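Hi Dilani,

Quick update on the Nestness home setup money, June edition. I know you like these short, so I'll try!

The big news is that the dishes are getting sorted. When I wrote last time the shared kitchen things were still packed up and everybody in the apartment was eating off whatever they'd brought with them. Samer and I have since gone through the lot on the big checked table, bowls and plates, deciding what stays out for daily use and what goes to the Kakari house. The blue bowls are my favorites (nice and deep, good for soup) and I'd like to keep them here if that's OK with you. 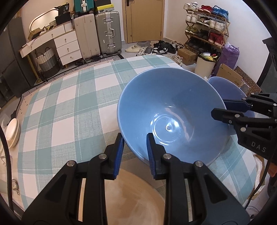 Blue bowls on the plaid cloth, with a little water in the bottom of one.

The entry end of the room is the part I'm less proud of. The shoe rack does its job but it's full, and there are still shoes on the floor by the door. Same story with the suitcases next to the white dresser, which have turned into a shelf for a shoebox and a teal case. Jozef wants a second rack. I'd rather get the cardboard out first and see how much floor we get back, then decide.

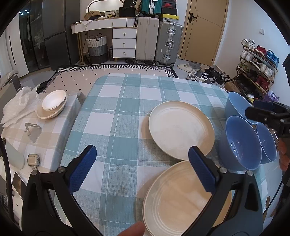
Cream plates and blue bowls on the checked cloth.

Money so far: we've spent $634, most of it on kitchen things and the rest on storage. Lionel has the receipts in the Gatgate folder, all 11 of them, and he's promised to scan the ones that are fading. I'd guess we need about 20 dollars more for shelf liner and hooks, and that should be it for this round.

Still to do: agree on a cupboard for the big plates (Kianoush says the low one, I say he hasn't tried bending down to it every night), take the Kakari box over, and clear the cardboard. I was hoping to have all of that finished by now, but give us 3 more weeks.

Could you let me know about the bowls before the Kakari run? Samer has the van in the mornings only.

Thanks so much, and come by for soup!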